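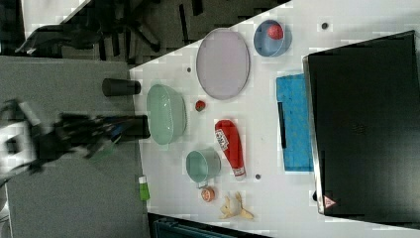

Hinden community kitchen reopens with a full house

Tuesday, November 2, 2021

The community kitchen on Ledesma Street is open again, and what a first night it was! All 20 places in the opening soup class were taken by lunchtime, and the waiting list is already long enough for a second group.

Aranka Fülöp, who taught the class, was thrilled to see so many new faces. "Half of them had never made stock before, and they all want to come back," she said.

Classes run every week through November, from 5 to 9 p.m., with bread up next (bring an apron!). Kids are welcome with an adult. Sign up at the front desk or at the Brostau library.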